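Las pinzas buenas

Ingeborg Grube llevaba desde marzo con la misma hoja de cálculo, ¡y por fin cuadraba! Dos pinzas Sperling a 1.199 cada una, o las Carnska por 1.521, más finas de dedos y mucho más bonitas.

—Con las Carnska podría coger las uvas sin reventarlas —dijo Meinrad, entusiasmado—. ¡Imagínate, una por una!

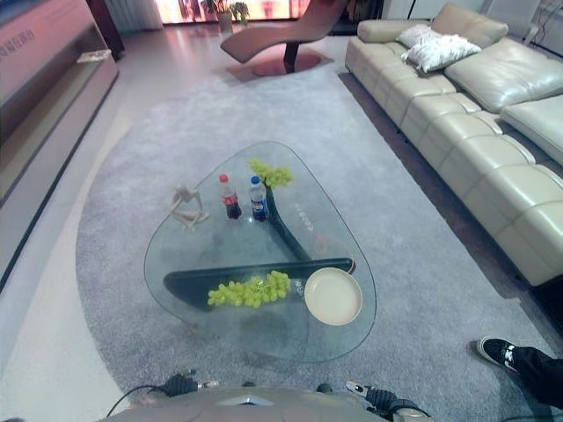

—¿Y el brazo de repuesto?

—Al año que viene.

Ingeborg borró el brazo, añadió el transporte desde Vatville y volvió a sumar, moviendo los labios. Le encantaba aquello, casi más que ver andar la máquina. Luego escribió «Carnska» en mayúsculas y fue a llamar a Helmut, que todavía tenía que firmar.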